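キーワードを入力 検索

おもちゃの「まとめて除菌」サービスって、お金を払う意味ありますか? 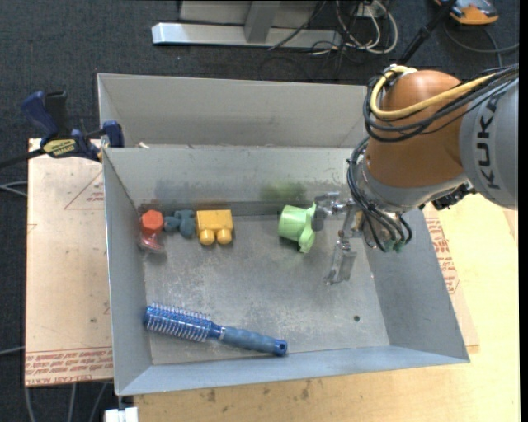
グレーの容器に入ったプラスチックのおもちゃ

1歳半と4歳の子がいます。最近、近所の子育てサロンで「Plundley」というおもちゃの宅配クリーニングのチラシをもらいました。専用の袋に詰めて送ると、洗浄と除菌をして返してくれるというものです。料金は袋ひとつで2,000円、送料は別。初回だけ769円引きのクーポンが付いていました。

正直なところ、かなり疑っています。チラシには「見えない菌からお子さまを守る」と大きく書いてあるのに、何の菌がどのくらい減るのかはどこにも書いていません。裏面の小さい字に「効果を保証するものではありません」とあって、じゃあ何にお金を払うのかと思ってしまいました。

ただ、下の子がなんでも口に入れる時期で、この夏に上の子が園から胃腸炎をもらってきて家族全滅した経験があるので、まったく気にしないというわけにもいきません。サロンで会うお母さんたちは「頼んだらピカピカになって返ってきた」と好意的でした。ピカピカなのと衛生的なのは別の話じゃないかと私は思うのですが、その場では言えませんでした。

家にあるのはブロック、大きいネジとナットのおもちゃ、お風呂用の人形、布のボール、木の汽車セット、あと電池で音が出る本などです。今は気が向いたときにウェットティッシュで拭くくらいで、布のものは月に一度洗濯機に入れています。

知りたいのは次のようなことです。

・こういうサービスは、自宅で洗うのと比べて何か違いがあるのか
・自宅でやるなら、どのくらいの頻度で、何を使えばいいのか
・「除菌スプレー」は本当に必要なのか(Asellというのを義母が箱で送ってきました。正直あまり使いたくないです)

使ったことのある方、詳しい方がいたら教えてください。宣伝っぽい回答は遠慮してください。

参考になった 59

豆だいふく

元保育士です。結論から言うと、普通の家庭でお金を出す必要はほとんどないと思います。

まず頻度ですが、園でおもちゃをまめに洗ったり拭いたりするのは、大勢の子が同じものを順番になめるからです。家の中で兄弟二人が使うだけのものを、園と同じペースで消毒する必要はありません。私が自分の家でやっていたのは、目に見えて汚れたら洗う、よだれがついたら水洗いか水拭き、それだけです。下のお子さんが口に入れるものだけ分けておいて、それを数日に一度まとめて洗えば十分だと思います。

洗い方は素材で変わります。

プラスチックのブロックやネジ類は、食器用洗剤をぬるま湯に溶かして、古い歯ブラシでこすって、よくすすいで乾かす。これがいちばん確実です。ねじが噛み合うタイプのものは必ず外してから洗ってください。はめたままだと溝に食べかすが残るし、中に水がたまって乾きません。ブロックも裏側のくぼみに水が残るので、伏せて置いて一晩。洗濯ネットに入れて吊るすと楽です。

木のものは水に浸けないでください。膨らんだり割れたりします。固く絞った布で拭いて、風通しのいい日陰で乾かします。塗装が剥げてきたものを口に入れる子がいる場合は、洗い方より先に、しまうか処分するかを考えたほうがいいです。

お風呂の人形は、底に穴が開いているタイプだと中に黒カビが生えます。押して黒いカスが出てきたら、私なら洗わずに捨てます。どこに頼んでも中まで見えないので、信用できません。

電池が入っているものは、電池を抜いて、固く絞った布で拭くだけ。電池ぶたの周りは水が入りやすいので気をつけてください。

例外は胃腸炎のときです。嘔吐や下痢をした子が触ったものは話が別で、ノロのようなウイルスにはアルコールが効きにくいと言われています。汚れを落としてから、薄めた塩素系漂白剤で拭いて、しばらくおいて水拭きする、というのが園でのやり方でした。濃さは製品のラベルか、お住まいの自治体の案内に従ってください。換気と手袋も必要です。金属の部品は錆びることがあるし、布は色が抜けます。

こう考えると、宅配に出して返ってくるまで待つサービスが、いちばん必要な「今すぐ」に間に合わないのがわかると思います。送っている間に家の中でうつります。

参考になった 3

夜ふかしラッコ

Plundleyではないですが、Fitbergというところの似たサービスを8月に使いました。お下がりで大量のおもちゃをもらって、さすがに自分で洗う気力がなかったので。

仕上がりはきれいでした。ベタつきも、前の家の匂いも消えていました。その代わり洗剤の香りがかなり強くて、うちの子は平気でしたが私は気になって、結局もう一度水洗いしました。何をやっているんだろうと思いながら。

「除菌証明書」という紙が一枚入っていました。日付と受付番号と、「適切に処理しました」という文だけです。何をどう測ったのか問い合わせたら、「独自の基準で管理しております」という返事でした。測っていないとは言いませんが、測ったとも書いていないです。

時間を買うサービスだと割り切れば、ありだと思います。衛生を買うつもりなら、やめたほうがいいです。あと部品がひとつ足りなくなって返ってきました。元から無かったのかもしれず、写真を撮っていなかったので文句も言えませんでした。頼む人は詰める前に写真を撮っておいてください。

参考になった 3

とおりすがり2号

スプレーの件だけ。

Asellは持っていないので成分は知りません。ボトルの裏を見て、有効成分と濃度が書いてあるか、口に触れるものに使ったあとどうしろと書いてあるかを確認してください。成分名がはっきり書かれていない「天然由来」だけのものは、私なら使いません。書いてあっても「使用後は水で拭き取ってください」となっていたら、最初から水洗いでいいじゃんという話になります。

それと、除菌剤は汚れの上からかけてもあまり意味がないです。よだれとビスケットが固まったところに吹いても、ビスケットが湿るだけ。

昔、知り合いにすすめられてKollárの紫外線ボックスを買ったこともあります。フタをして待つタイプのやつです。光が当たらない裏側や溝はどうなるのか、説明書を最後まで読んでもわかりませんでした。色付きの樹脂が傷むかもしれないという注意書きだけはしっかりありました。今は物置です。

義母さんには「ドアノブに使ってます」と言っておけば角が立たないと思います。

質問した人からの補足

ありがとうございます。サービスは見送ることにしました。クーポンの期限が2026年10月までで、急かされている感じがあったのも嫌でした。

お風呂の人形、押したら黒いのが出ました。全部捨てました。ネジとナットは外して洗っています。水を替えるのに三回かかったので、今まで相当さぼっていたようです。

Asellの裏面は「植物エキス配合」とだけあって、濃度は見当たりませんでした。ドアノブ行きです。

コメント 3 シェア 59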